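Catégorie : Cuisine & arts de la table | Essais

Ce site utilise des cookies pour mesurer son audience. Accepter / Paramétrer

Trois mois avec le moulin à épices Gisier

Je l'ai acheté en octobre, chez Dizon, pour 34 euros, et depuis il ne quitte plus le plan de travail ! Corps en fonte, 488 grammes sur ma balance, une petite manivelle qui tombe bien sous la main. Cumin, coriandre, poivre long, tout y passe, et la mouture reste régulière même quand on tourne vite (je tourne toujours trop vite). 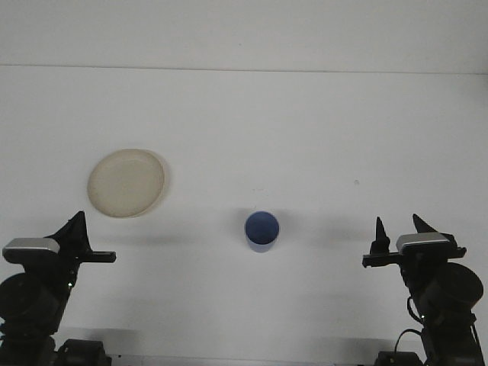

Assiette ronde à rebord, couleur crème.

Mon ancien Zusero coinçait dès la première graine de fenouil. Avec le Gisier, deux tours à vide, on remplit, et ça file. Le réglage se fait par une molette sous la cuve, un peu dure au début, bien plus souple après quelques semaines.

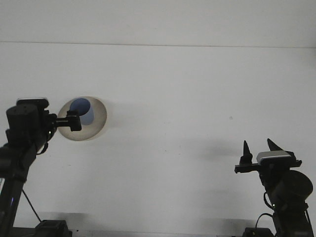

Côté nettoyage, un pinceau sec et une poignée de riz cru suffisent. Seul vrai bémol : le couvercle, qui saute si on le charge à ras bord. Ayane Kinoshita m'a conseillé de m'arrêter aux deux tiers et je n'ai plus retrouvé de cardamome sous le frigo. Je le rachèterais demain, et j'en offre un à ma sœur pour son curry du dimanche.

Jomar Dela Peña

Contact | © Curkavance | Retour en haut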